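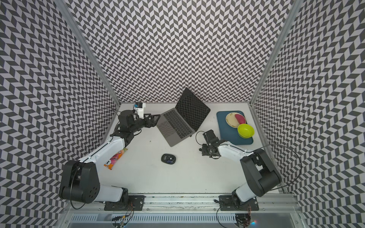
Cell 3, both arms, laptop and mouse on the table.

Ticket: Right gripper opens by itself during mouse pick
Site: Sultow
Opened by: Kaj Þrastardóttir
Opened: Apr 9, 2024
Priority: High (safety)
Status: Waiting for parts

Problem as reported

The right arm lets go of the mouse part way through the lift. The fingers close, the arm goes up a few centimetres, then the fingers open without a command. The controller log shows "grip held" the whole time, so the task carries on to the place step with nothing in the gripper. Left arm does not do it. The fault started after the Zenholm controller update, but I can't say the update caused it.

I have marked this as safety because on one of the drops I had my hand on the table, reaching for the bowl, and the arm did not pause. It should have gone into hold as soon as the grip was lost.

What I tried
Restarted the controller. No change.
Swapped the task order so the mouse goes first. No change.
Lowered the lift speed by half. Fewer drops, still some.
Ran 39 picks at normal speed and had 8 drops.

Please don't run the cell with anyone inside the guard line until this is sorted.

Reply 1

Have you tried it with the mouse the other way up? The rounded top gives the fingers very little to hold. If it drops in both positions we can stop blaming the shape. Also check the finger screws, and send me the motor current from one good pick and one bad one.

Uldis

Reply 2

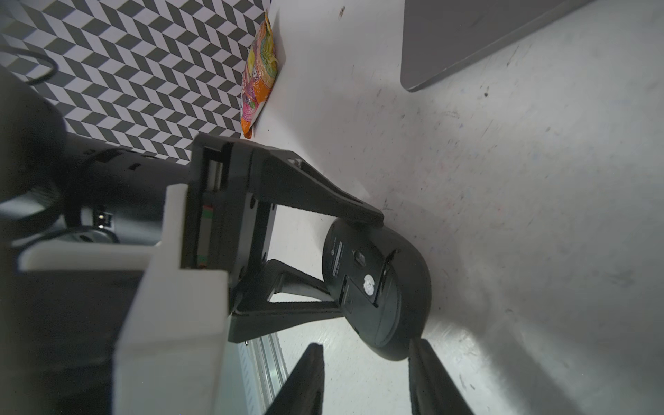
Kaj Þrastardóttir

Tried it with the underside up. It drops that way as well, so I agree it isn't the shape. Finger screws were tight on both arms.

Currents are in the shared folder under Butt, same place as the last lot. On the bad pick the current falls to zero for a moment and then comes back. The gripper position changes at the same time but the status never does. I moved the gripper cable by hand with the arm in hold and got the same dip twice. With the cable left alone I got none in five minutes.

Reply 3

That is a cable or connector fault, then, and a second fault in how the status is read. Two separate jobs:

1. Power off at the wall, take the gripper cable off the right arm and fit a new one. Leave some slack at the wrist. Fokach hold the spare and I have asked them to send it.
2. The status must come from the finger position and not from the last command. I have written a change that puts both arms into hold if the fingers move more than 3 mm without being told to. It needs testing on the bench before it goes near the cell.

Until both are done, keep the right arm locked out. The left arm can run on its own – reduced speed only, guard line clear.

Uldis Ramanauskas

Reply 4

Right arm locked out and tagged. The bench test of the hold change passed with an empty gripper and with a block. I still want to see it stop with the mouse before I sign it off.

No cable yet. Fokach say it has been sent. I'll fit it when it comes and repeat the same run of picks at normal speed, then post the figures under this ticket.

Kaj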